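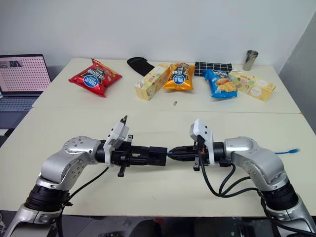
Most people I know in Skilley pay for fast internet and then complain that it's slow. I did the same for two years. Then I ran a cable from the router to my desk, and the video calls stopped freezing.

Wireless is fine for phones. A desk stays where it is, and so does a television. I think landlords should put a wired outlet in every main room, the way they put in power outlets.

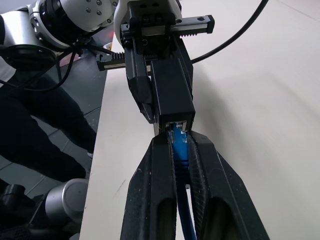

A blue network cable at a black port.

My building, on Garrido, has 15 apartments and no wiring past the front hall. The owner says tenants don't ask for it. Tenants don't ask because they've never been offered it. In July I wrote to him and suggested starting with the empty units. I'm still waiting for a reply.

Eglė Kļaviņa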